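From: Sunita Haddad
To: borncombe-allotments
Date: Wed 14 September
Subject: Re: Hoses and the new standpipe

Giorgia Gentile wrote:
> Does anyone object to leaving hoses connected at the
> standpipe overnight? I have plot 23 and it takes me
> most of the evening to drag mine back to the shed.
> Also, is the meter reading 1,847 right? It seems high
> to me.

Giorgia,

The reading is right. Arturo took it on Sunday and I checked it against the March bill. Most of the increase is the dry spell, plus the leak by the lower gate that was fixed last month.

I would prefer that hoses come off overnight. There are only 2 taps, and Concetta starts before seven. Last week she had to unscrew someone's connector with pliers, and the washer is now missing. If it is yours, the thread is three quarter inch and the hardware store on the corner has them.

For the long plots, a 40 foot hose left coiled at the plot end is fine with me, as long as it is off the path and the mower can get by.

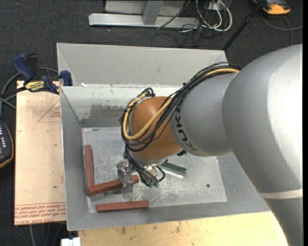 Storage is the other half of this. Most of the split hoses I have thrown out were kinked where they were hung over a single nail. Give the bend plenty of room, like the black cables that curl in a wide loop by the orange wrist of that KUKA arm, with the yellow line curving along the same route. An old car wheel on the shed wall does the job. Drain the hose first and leave the nozzle open.

Annunziata has two spare wheels if anyone wants them. Please collect before the weekend, she is clearing the shed.

Sunita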